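Print | E-mail

# Treltora Hat Sizes

A table of head and hat measurements for people who sew or sell hats for children. It holds 1,263 rows, one per hat. The sheets came from the Filberg and Ultcombe shops and were typed up in October.

## Files

- `hats.csv` – the main table
- `shops.csv` – shop names and codes
- `notes.txt` – remarks copied from the paper sheets, spelling left alone

## Columns

- `hat_id` – whole number, never reused
- `style` – bucket, beanie, sun or cap
- `head_cm` – head measurement, taken just above the ears
- `brim_cm` – blank for beanies
- `ears` – yes or no, for animal styles
- `label_size` – as printed, so "4-6" and "4/6" both turn up

Bucket hats are the largest group. Any hat with at least one ear sewn to the crown is marked yes under `ears`. A printed face does not count.
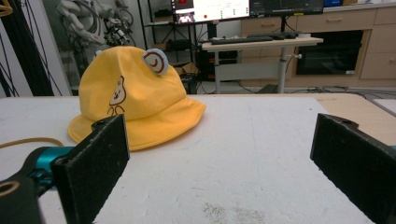

Brim width is measured from the seam to the outer edge at the front. Ultcombe measured at the side for the first 100 rows, and these have a 2 in the `method` column. Don't mix them with the rest if brim width matters to you.

## Known problems

Colors were written down by whoever was at the counter. "Mustard," "gold" and "yellow" may well be the same cloth. We left them as they were. Three rows have a head size but no style.

Floppy brims are hard to measure. Filberg pressed them flat on the table first, Ultcombe did not. 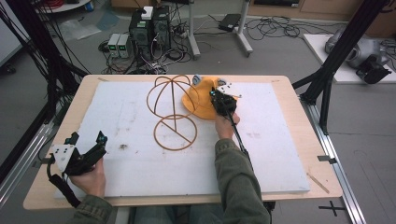 Vasilakis

Stands are not covered. A hat kept on a stand may stretch a little, and the sheets don't say how stock was stored.

## Use

Free to use and change. Please keep the shop codes in any copy you pass on. Corrections are read on Tuesday and go into the next version – send the `hat_id` and the new value.

Print | E-mail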